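Trukley 作業ノート 2022年1月15日 Flalgate 共同工房、奥の作業台
今日の予定:下の部分のねじ締め、回転軸の遊びの調整、通信エラーの続き

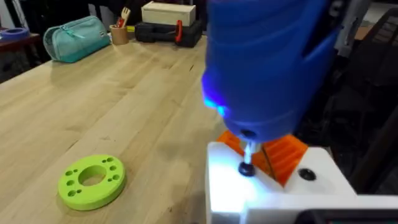 ねじの話から書きます。前回のノートに「白いブロックのねじは最後に締める」と書きましたが、この順番は間違いでした。最後に締めると、先に決めた軸の中心が少し動きます。今日は一度全部ゆるめて、白いブロックを先に、軸受けの押さえをその後に締めるという順番に変えました。図面の番号もこの順番に合わせて直すつもりですが、まだ直していません。図面を見て作業する人は、このノートのほうを信じてください。

電動ドライバーのトルク設定は3です。以前は6で締めていました。6だと、ねじの頭が座ぐりの底に当たった後もまだ回ろうとして、音が変わるまで待つと締めすぎになります。この「音が変わる」の感覚は説明が難しいです。最初は「ウーン」で、底に当たると少し低い音になります。低くなった瞬間に指を離すのが正しいですが、私はいつも一拍遅れます。それで設定を下げることにしました。下げたら、クラッチが先に切れてくれます。最後の少しだけは手のドライバーで締めます。

黒いねじは前と同じものを使いました。ねじ穴の下穴は、前の試作では小さすぎて、入れるときにブロックに細いひびが入りました。今回の型は下穴を少し広げてあります。今日見た範囲ではひびはありません。ただし、ひびはその日ではなく次の週に出ることがあるので、もう一度見ます。

注意:ビットの先がすり減っています。ねじの頭の中で少し滑る感じがありました。工具の棚に新しいビットがあるかどうか探しましたが、見つけられませんでした。Prieto に注文するとき、一緒に頼みます。(注文のメモは最後に書きます。)

回転軸の遊び

この問題は長いです。最初から読む人のためにもう一度書きます。Trukley の根元の軸は、モーターを止めた状態で先端を指で押すと、少しだけ左右に動きます。日本語では「ガタ」と言うそうです。私は長い間「がたがた」と同じ言葉だと思っていましたが、「ガタがある」と言うと、すき間のことになるようです。この言葉は短くて便利なので、これからノートではこの言葉を使います。

ガタの原因として考えたのは、歯車のかみ合い、軸受けの押さえ、それからカップリングの止めねじです。午前中に止めねじから調べました。モーターの軸の平らな面に、止めねじがまっすぐ当たっていませんでした。軸を抜いて見たら、丸い面のほうに傷がついていました。つまり、私が組んだときに向きを間違えました。向きを直して締めたら、ガタは小さくなりました。でも、なくなってはいません。

次に歯車です。中心間の距離を変えられるように、モーターの取り付け穴を長穴にしてあります。この設計は前に反対意見もありましたが、今日はこの長穴に助けられました。コピー用紙を細く切って歯の間にはさみ、その状態でモーターを押しつけて固定し、手で回して紙を抜きます。紙には歯の跡がきれいに並んでいました。跡が片側だけ濃いときは、軸が傾いています。今日は片側が少し濃かったので、やり直しました。やり直した後の紙をノートにはさんでおきます。

紙の方法が良いかどうか、私はまだ完全には信じていません。歯車は印刷で作ったものなので、一周の中でかたい所とやわらかい所があります。かたい所で合わせると、反対側でガタが大きくなり、やわらかい所で合わせると、反対側でモーターが苦しい音を出します。今日はかたい所に油性ペンで点をつけて、その点の所で合わせました。安全なほうを選んだということです。ガタは残りますが、動作の範囲では気にならないと思います。気になるなら、ソフトの側で片方向から近づける動作にします。

緑のリング

ライムグリーンのリングは、今日は取り付けませんでした。穴が八つ、二つずつ組になって並んでいます。この並びは等間隔ではないので、取り付ける相手の穴も同じ並びにしないといけません。当たり前のことですが、私は一度、相手のほうを等間隔で描いてしまいました。画面では丸い物に丸い穴が並んでいるだけなので、目が「合っている」と言います。印刷して重ねるまで気がつきませんでした。

直したデータは共有フォルダの「ring_mate」に入れました。古いほうは名前の最後に「old」をつけてあります。消さないでください。外側の寸法は古いデータのほうが正しいので、後で比べます。

リングの色について質問がありました。緑に意味はありません。印刷機にその色が入っていた、それだけです。オレンジの部品も同じです。色で役割を分けるのは良い案だと思いますが、それを始めると、印刷のたびに材料を入れかえることになって、私の性格では続かないと思います。

オレンジのリブのある部品

リブの向きについて少し。今の物は、リブが斜めに見える向きで組んでいます。次に印刷するときは、サポート材がリブの間に入らない向きで置いてください。前回はリブの間に入ってしまい、ピンセットで取るのに夕方までかかりました。取った後の面もざらざらして、見た目が良くありません。印刷の向きを変えると時間は長くなりますが、手の作業が減るので、私はそのほうがうれしいです。

近くを通る線のことも書きます。線がリブの角にこすれるかもしれないので、通り道をもう少し外に出したいです。今は仮の状態です。結束バンドで止めると、きつく締めすぎたときに線がつぶれます。布のテープのほうがやさしいですが、はがすと糊が残ります。まだ決めていません。意見があれば、この下の余白に書いてください。

通信エラーの続き

午後はこちらでした。前回まで:制御プログラム Drendarbridge を起動して、しばらく動かすと、三番のサーボの返事がなくなって全体が止まる。止まる時刻はばらばら。電源を入れ直すと直る。

最初に、ログを最初から読みました。今まで私は最後の数行だけを読んでいました。エラーは最後に出るので、最後を読めば十分だと思っていたからです。今日最初から読んでわかったことは、三番の返事は止まる前からときどき遅れているということです。遅れても再送で助かっているので、画面には何も出ません。ログの321行目に最初の遅れがありました。そのときアームは一番伸びた姿勢に向かって動いていました。

次の遅れも、その次の遅れも、同じ姿勢の近くです。ここまで来ると、ソフトではなく線を疑うのが普通だと思います。アームを手で伸ばして、コネクタの所を見ました。線の長さが足りません。伸びきったとき、コネクタが斜めに引かれています。抜けてはいませんが、片側が少し浮きます。関節の内側を通る線は、曲げたときより伸ばしたときのほうが短くてすむと思っていましたが、この機械では通り道が関節の外側に回っているので、反対でした。

対策として、三番までの線を長い物に交換しました。余った分は関節の横で大きな輪にしてあります。小さい輪にすると、輪の中で線がねじれます。圧着は二回失敗しました。一回目は被覆まで一緒にかしめてしまい、二回目は端子を逆向きに差しました。三回目の物が今ついています。引っぱって抜けないことは確かめました。

交換した後、同じ動作を241回くり返しました。中途半端な数字なのは、工房の隣の部屋で予約の時間になり、コンプレッサーが動きはじめたので止めたからです。音が大きくて、モーターの音を聞く仕事ができなくなります。この間、三番の遅れはログに一度も出ませんでした。直ったと書きたいですが、まだ「出なかった」とだけ書いておきます。止まる問題は、前にも三日間出なくて、四日目に出たことがあります。

Drendarbridge の側にも、直したい所があります。再送で助かったときも、画面のどこかに小さく数を出してほしいです。今の仕様では、悪くなっていく途中が使う人に見えません。設定ファイルに「retry_notice」という項目がありますが、これを有効にすると一回ごとに窓が開いて、動作を待たせてしまいます。窓ではなく、下の帯に数字が出るだけで十分です。自分で書けるかどうか、来週ソースを読んでみます。あまり自信はありません。

原点合わせ

歯車を合わせ直したので、根元の軸の原点も取り直しました。手順を忘れやすいので書いておきます。

一、電源を切って、アームをたたんだ姿勢にする。
二、根元の合わせ線を目で合わせる。上から見ること。横から見るとずれて見える。
三、電源を入れる。このとき手をアームから離しておく。
四、Drendarbridge の「原点」の画面で、根元だけを選んで記録する。全部の軸を選ぶと、正しかった軸まで上書きされる。
五、保存して、一度終了して、もう一度起動する。起動し直さないと、古い値のまま動く。

四と五は、両方とも私が失敗した所です。特に五は、画面には新しい値が出ているのに、動きは古い値のままなので、とても混乱します。先月、私は同じ原点合わせを続けて何度もやって、機械のほうがこわれたと思いました。

原点を取った後、低い速度で端から端まで動かして、ぶつかる所がないか見ました。右に回したとき、根元のカバーの角が台のねじの頭に近いです。当たってはいません。紙一枚なら通りますが、厚紙は通りません。カバーの角をやすりで少し落とす予定です。印刷し直すほどの問題ではないと思います。

非常停止

停止ボタンの線も今日確かめました。押すと、全部の軸の力が抜けます。これは安全ですが、アームが伸びているときに押すと、先端が台に落ちます。工房の規則では、力が抜けるほうが正しいです。だから仕様は変えません。代わりに、試験のときは先端の下に折ったタオルを敷いてください。私は今日、一度忘れました。先端は台に当たりましたが、傷はつきませんでした。

ボタンを戻した後、プログラムが自動で続きを始めないことも確かめました。必ず「再開」を押す必要があります。この動きは良いと思います。

わからないこと

根元のモーターの温度が気になります。手でさわって「温かい」くらいですが、前より温かいかどうかは、手ではわかりません。歯車をきつく合わせたので、熱くなっても不思議ではないです。温度を測る道具を次に持ってきます。道具なしでこれ以上書いても、感想になってしまいます。

もう一つ、白いブロックの底面です。台に置いて角を押すと、ほんの少しカタカタします。(これは「ガタ」と言ってもいいのでしょうか。すき間ではなく、平らではないことが原因なので、たぶん別の言葉だと思います。知っている人は教えてください。)印刷のときに角が反ったのか、ねじで引かれて曲がったのか、ねじをゆるめる前に見ておけばわかったのですが、見ませんでした。次にゆるめるときは、先に底を見ること。

注文のメモ(Prieto)

・ドライバーのビット、今と同じ形の物。短いほうも一本ほしい。
・黒いねじ、今と同じ物。頭の形を間違えないこと。前に一度、皿頭ではない物を頼んで、座ぐりに入らなかった。
・端子。失敗した分を足すこと。
・グリス。今の物は缶の底が見える。

Prieto は、注文を送った後に内容を変えると、二つの注文として届くことがあります。送る前にこのメモをもう一度読むこと。送料は工房の共用費ではなく、プロジェクトの費用から出します。

次にすること

まず、電源を入れる前に、白いブロックのねじ穴のまわりを懐中電灯で見ます。ひびがなければ、三番の線を見ながら長時間の試験を続けます。その後でリングの相手の部品を印刷して、穴の並びを重ねて確かめます。カバーの角のやすりは、待ち時間にできます。

前の計画では、9月の工房の公開日までに先端の交換機構も作ることになっています。これは今の速さだと十分に間に合うと思いますが、私の「間に合う」は前にも外れているので、夏の前にもう一度予定を見直します。

片づけ:電動ドライバーは充電器に戻しました。油性ペンのふたが見つかりません。見つけた人は、作業台の引き出しに入れてください。

追記(帰る前)
コンプレッサーが止まったので、もう一度だけ同じ動作を流しました。三番の遅れはなし。根元のモーターはまだ少し温かいです。ログは日付のフォルダに保存しました。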